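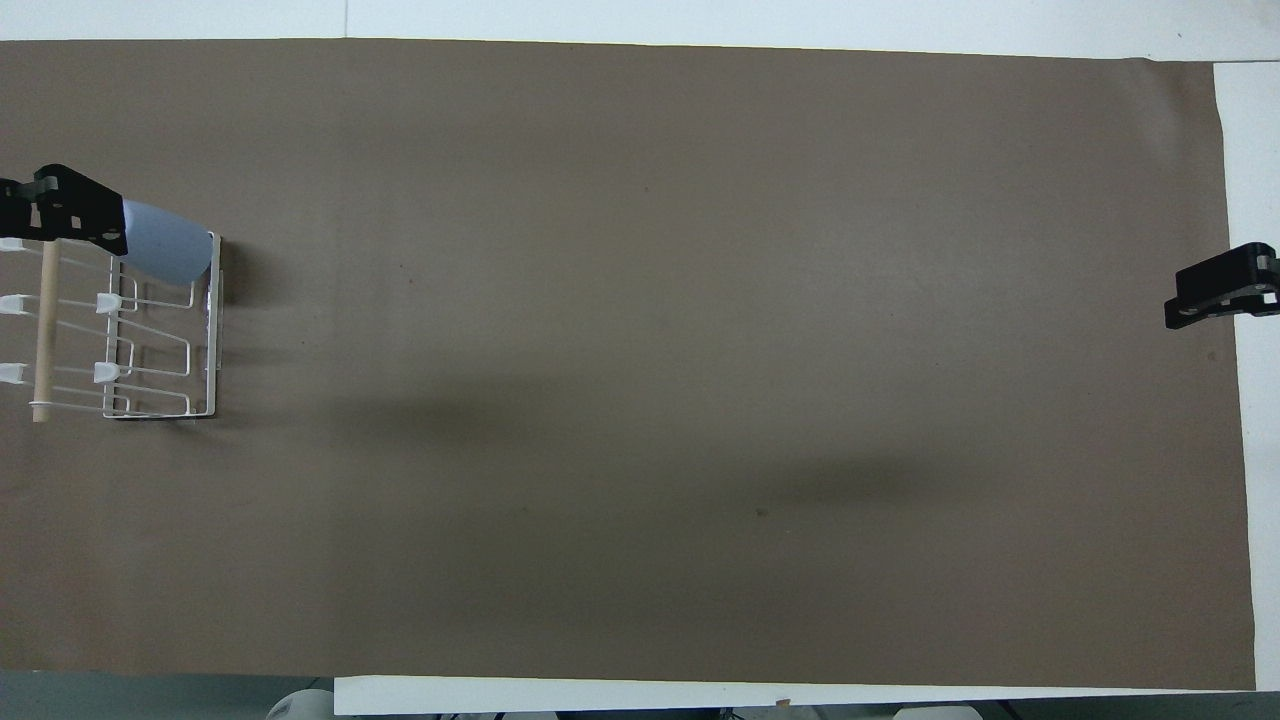 I've been writing the placing half of our dish loading software for most of the winter and I'm so close to having it work nicely, but the planner and the depth map can't agree on where the rack is. The stack is Tomia for perception (segmentation plus a voxel map), Shevchuk for motion planning, and a small Cartesian impedance controller of my own running underneath at 100 Hz. Picking is great. Carrying is great. Then the gripper gets close to the rack and the whole thing goes timid. A white wire rack on brown paper looked like an easy target when I started, since the contrast in the color image is lovely, and color segmentation does find the wires almost every time. Depth is another matter. The wires come and go from one cloud to the next, and when the light blue piece is hanging over the back edge of the rack like it is there, Tomia fills the gap between the wires and the piece with solid voxels. On top of that, the soft gray shadow beside the rack gets pulled into the rack mask, so the fitted box grows out to the right and the slots shift with it.

Shevchuk then does exactly what it should with that map, and either says the goal is in collision or finds some gorgeous, enormous detour that ends in the wrong slot.

What I've tried so far:

Smaller voxels, down to 2 mm. Wires look better, free space looks worse, and planning time goes through the roof.

Averaging depth over several frames before the arm moves in. Helps with the wires that flicker, does nothing for the shadow.

Turning off collision checking for the rack entirely. Please don't yell at me. It was at very low speed and I had my hand on the stop button.

Training the segmenter on more of our own data. I have 1357 labeled frames now, all from this table. The masks got crisper, the shadow is still in there on the bad ones.

What I'd love to know is whether people keep pushing on perception for this kind of object, or whether there is a smarter way to hand a rack to a planner. Also, what do you do about the thing in the hand? I attach it to the gripper as a cylinder at the moment, and the last stretch down between the prongs is where the cylinder hits everything. I can share configs if it helps. This has been the most fun project I've had in ages and I would really like to see it run end to end!

plinthwork, posted Apr 23, 2021
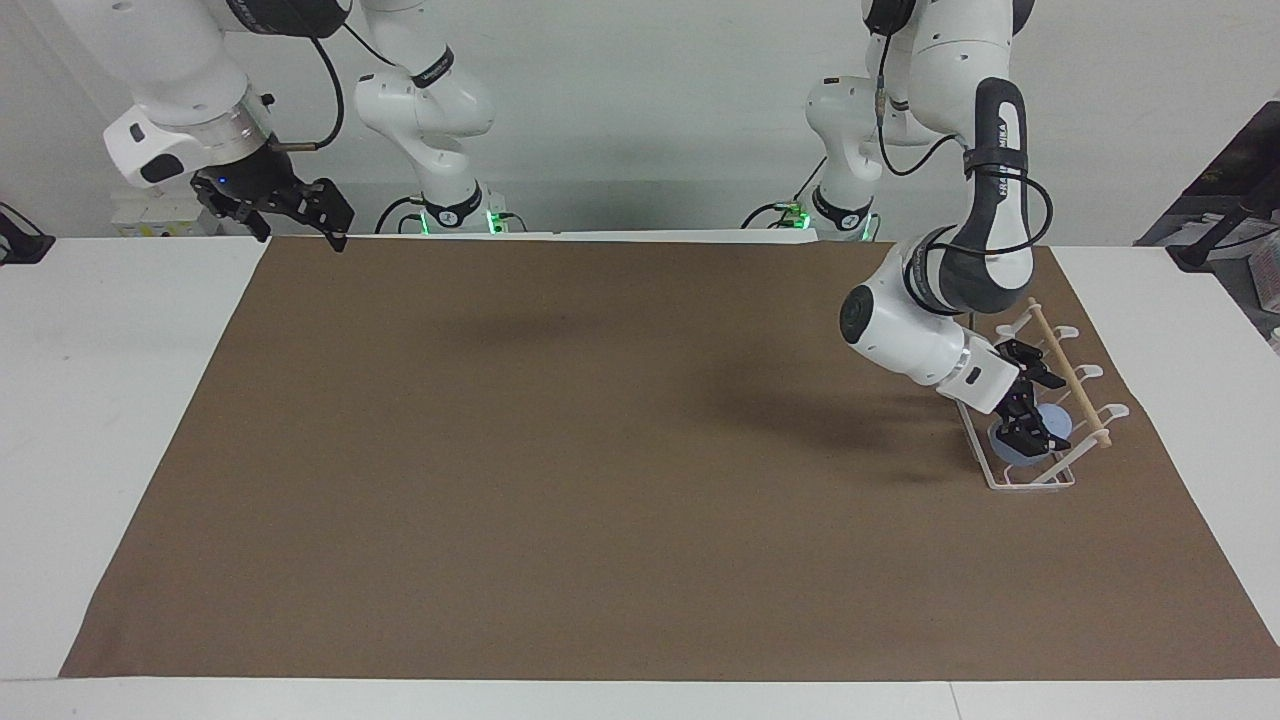

coldsolder

Stop trying to see the wires. I went down the same road with a test tube stand and lost a month to it, and I enjoyed it much more after I quit.

You own the rack, so you can measure it. Make a simple model out of capsules, one per wire run, plus a few for the base. Mine was done in an afternoon with calipers and a text file. Then the only thing perception has to give you is a single pose for the whole rack, and for that you can lean on the color image, where you say the masks are already good. Fit the projected outline of your model to the mask edges and ignore the mask area completely. A shadow has a soft border and a wire has a hard one, so an edge-based fit mostly shrugs the shadow off. You can also pin the fit to the table plane, which leaves you with x, y and yaw. Three numbers! Very pleasant after fighting with voxels.

Two things to be careful with:

Clear the voxels inside the rack's bounding volume after you insert the model. If you leave both in, the planner sees your nice thin capsules sitting inside a brick of old depth data and you're back where you started. In Tomia there is a mask-out region you can set per object. Pad it a little on the side where the shadow falls.

Do the pose fit before the arm comes in, with both grippers parked out of the camera's view, and then freeze it for the whole placement. If you keep updating while the arm is over the rack, the pose will wander as the gripper covers more of it. Refit after the arm backs out, and if it has moved by more than your tolerance you know you bumped something.

Is the wooden dowel part of your rack model? It runs along the top between the prongs, so it should be. Give it its own capsule, a bit fatter than the real thing.

tallmont_lurker

we had problems like this at Tallmont and lighting fixed most of it. second lamp from the other side, done. also check your exposure isn't on auto

orbit_noodle

Agree with coldsolder on the model, and I want to add the part about the held object, which is my favorite bit of the whole problem.

Your planner shouldn't be responsible for the last stretch. Sampling planners hate narrow slots, and a slot that is only a little wider than the dish is about as narrow as it gets. Plan to a pre-place pose above the slot, fully collision checked, with your attached cylinder. Then switch to a straight-line descent run by the impedance controller, with contact between the held shape and the rack explicitly allowed in Shevchuk. Contact is fine there, you want the prongs to guide the dish a little. Keep it stiff along the descent, soft sideways, soft in the rotation that lets the dish tip into line with the prongs. I use a force threshold of 9 N on the downward axis as the "something is under me" signal and then open the fingers slowly.

Also swap the cylinder for something closer to the real shape. If the piece is held at an angle, then the cylinder needs that same angle. I'd bet a fair share of your "goal in collision" messages are a cylinder attached straight when the piece sits crooked in the fingers. Take one look at it after the pick, estimate the tilt, and update the attachment transform before you ask for a plan. Cheap to do and it made a huge difference for me.

One more, for two-arm setups: put the idle arm in the planning scene as well, at its true joint positions. I left mine at the home pose in the scene for a whole week in February while it was parked somewhere else, and I could not work out why my paths were so strange.

There's a short rack-modeling example in the Santhorpe tools repo, under the planning scene demos. The file format carries over to Shevchuk if you rename the link fields.

plinthwork

Oh, the tilt! I attach it straight every single time. Going to measure the rack tonight, dowel included, and try the frozen pose first and the descent after that. Will post the capsule file when it's fit to be seen. Thank you all so much!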